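5 February 2025

Slept badly again, and got up before it was light to sit in the kitchen with the radio on low and the last of the marmalade. I've been turning over whether to go back to Olmedo in May. Gonzalo Herrero has written to say the little room over the bakery is free if I want it, and he has the almond trees to show off (he's very proud of them, bless him).

The fare came to 453 pounds when I looked, and I did wince, but then I thought of those long suppers in the yard and how well I slept there last time, even with the church bell going.
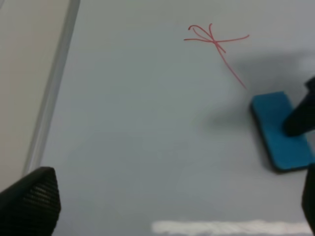
Wayne Ashworth rang after lunch and we talked for ages, mostly about his knee and a bit about the trip. He says I should go for two weeks or not bother, and I expect he's right, though he did say the same about Scarborough and it rained on us for four days solid!

I'll write back to Gonzalo tomorrow, once I've found the good pen. Must ask him whether I ought to bring my own walking boots or if the old pair is still under the stairs there. Soup for supper, and the blue blanket out again.

Contact | © 2025 | Back to top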